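Went to a Voltiteck open day, boss now wants the kitchen robot. What should I have asked?

Posted in: Catering and Kitchens > Equipment

Deepak Grewal

I run the kitchen at Grenasano, a residential home. My manager got an invitation to an open day at Voltiteck, who are selling an arm called the Trendano as "a helping hand for small kitchens". She couldn't make the morning session so I went along on my own, and then she turned up for the last bit, saw it do one good run and came away very keen. I came away much less keen, and I'd like to know if I'm being fair.

The offer is £132 a week on an 18 month lease, with the software (Uniyal, it's called) included for the first year and "reviewed" after that. I asked what reviewed meant and got told it would be very competitive.

They say it can put away clean equipment, clear a worktop after prep and lay things out for the next job. No cooking, no knives, nothing hot. So what they're really selling is tidying up. I don't mind that, tidying up eats a lot of our afternoon and my porter would be glad of the help. But tidying up in my kitchen means wet steel pans stacked on top of each other, cling film, half an onion, somebody's glasses. Their table had light plastic kitchenware and bits of fruit with plenty of white space in between. If my worktops looked like that after lunch I wouldn't need a robot.

The session was 20 minutes. A man with a headset introduced it, the arm moved things from one part of the table to another, and then we had questions, mostly from a chap who wanted to know if it could make pizza.

A few things bothered me at the time:

There was a second man sitting off to one side with a laptop. I asked what he was doing and was told he was "supervising". I didn't get a clear answer on whether he was telling it where to go.

It kept going back to the green container with the squared handle. A handle like that is an easy thing to get hold of, surely? I asked them to try it with one of the others first and they said the order was set for the day.

I asked if I could put something of my own on the table. I had a ladle in my bag, I'd brought it for that very reason. No, for insurance reasons.

It stopped twice and the man with the headset talked over it both times. After the second stop they put everything back by hand and started the run again. My manager hadn't arrived by then, so of course she thinks it never stops. 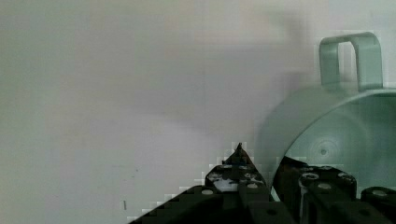
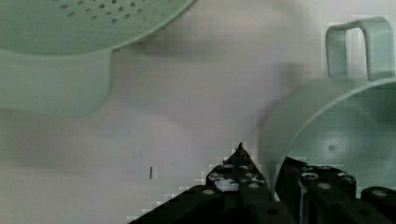
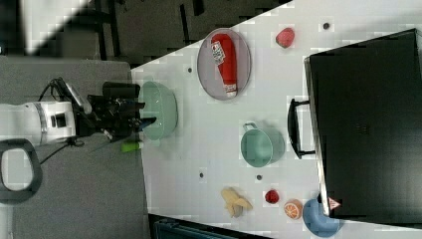 Last edited by Deepak Grewal on 8th March

To be fair to them, the gripper is a serious bit of kit up close. Black metal, bolt heads and holes all over it, tapering to a point. My first thought was how on earth you'd clean it. You can see in the first two how many fastenings there are, and every one of those is somewhere for gravy to go. I put this to the man with the headset and he said there was a cover "in development". I would not be allowed to have a mixer with that many crevices hanging over food, so I don't see how this gets past an inspection.

Look at the ketchup in the third one as well. The bottle is on its side on the plate. I asked if it could stand a bottle up and was told that was "a different skill". Everything I asked about was a different skill. Stacking bowls, different skill. Opening a drawer, different skill. I'd like to know how many skills you get for £132 a week and whether the others cost extra, but by then they were handing round pastries.

Then there's the table itself. It has small holes in the top. I didn't think to ask what those were for and it has been annoying me ever since. If it needs its own special table then that table has to go somewhere, and I haven't got a spare corner, never mind a spare wall. The brochure has a drawing of the arm clamped to an ordinary worktop, looking very neat.

We've been offered a second visit, just the two of us and their sales lead, and my manager wants to sign before August because the price goes up. I've heard that one from oven salesmen too. What do I ask this time, and what do I ask to see? I'm not against it on principle. I just don't want to be the man washing up round it for a year and a half.

EDIT: added the bit about the lease, sorry, people were asking.

Ignacio Olmedo

You're being fair. I spent a good while fitting arms in packing rooms before my back gave out, and I've stood on the other side at plenty of these open days. Most of what you noticed is normal for a demonstration, and it's also what a demonstration is good at hiding, so don't feel daft for asking.

The man with the laptop matters most. There's an enormous difference between a machine working out the job for itself, one playing back set moves, and one being steered by a person. All of them look the same from the front row. Ask straight out: "Was anybody controlling it during that run, at any point, including the restarts?" If they say no, ask him to stand up and walk away from the laptop while it goes again. I've seen that request met with a cheerful yes and I've seen it met with a coffee break.

Next, move things. You don't need your ladle for this, though I'd take it. Ask them to shift the container a hand's width over and turn it so the handle faces another way, then swap it with something else. Don't let their staff do the swapping, do it yourself. A set order for the day would make me suspicious too, but in fairness to them it may just mean they had a crowd in and wanted it to run to time. You'll find out when there isn't a crowd.

Holes in the table could be nothing much. Benches often have them for bolting kit down or passing cables through. I can't tell from your photos what's underneath and I wouldn't guess. Ask whether the table is part of the price, and what changes if it goes on your own worktop. Get them to say who pays for fixing it down, who comes out if it gets knocked, and whether it then has to be set up again from scratch. Being knocked is what will happen in a kitchen with trolleys.

On cleaning, don't accept "in development". Either there is a cover you can hold in your hand or there isn't. Ask for the cleaning instructions in writing before the visit and show them to whoever does your inspections locally. They're usually happy to talk to you beforehand, much happier than afterwards. Same with wet work. I see a lot of dry plastic being talked about and your pans are wet steel, which is heavier, slippery and shiny, and shiny things give cameras a lot of grief.

Also look at the cables. There's a black one looping out over the top of the arm in your third picture and a thin one hanging below it. Fine on a stand with a rope round it. Over a sink I'd want to know what they're rated for and what happens when somebody hooks one with a tray.

And people. What does it do when your porter reaches across to get a bowl? Have them show you, with one of their own arms and not yours.

As for the price going up in August, let it. If they're still in business by then they'll want your custom just as much.

frying_tonight

We had one of these on trial last year (not this make) and it was rubbish. Sat in the corner with a tea towel on it. Get a second dishwasher.

Deepak Grewal

Thanks Ignacio, that's really useful and I've printed it out. I rang Voltiteck this morning about the laptop and the sales lead said he'd "need to check with the technical side". He also said the table is separate from the lease, so that's one answer already, and not one my manager had heard.

frying_tonight, what did yours fail at? And was it the arm or the software? I could do with something more solid than a tea towel to take into the meeting.

frying_tonight

Both I think. It was fine with cups, if they were our white cups and the lights were on. It couldn't find the clear jugs at all, it would come down next to them and shut on nothing. The engineer came 4 times and was very pleasant. Every time he went home it worked until the next morning. We weren't paying so nobody made a fuss, but I'd have been livid at £132 a week.

Ignacio Olmedo

Clear jugs are a good one, I should have said that. Deepak, take a clear jug and the ladle. And ask for the trial in your own kitchen, straight after lunch, before anyone has wiped down. Two weeks at least, with the right to send it back written into the lease. If they'll only give you an afternoon then you've just had the open day again, with worse pastries.

Deepak Grewal

Jug is in the bag. They've now said a trial at our end is "possible in principle" but the engineer would have to stay on site for the whole of it. I've asked whether he'd be bringing his laptop. No reply yet, will post when I hear.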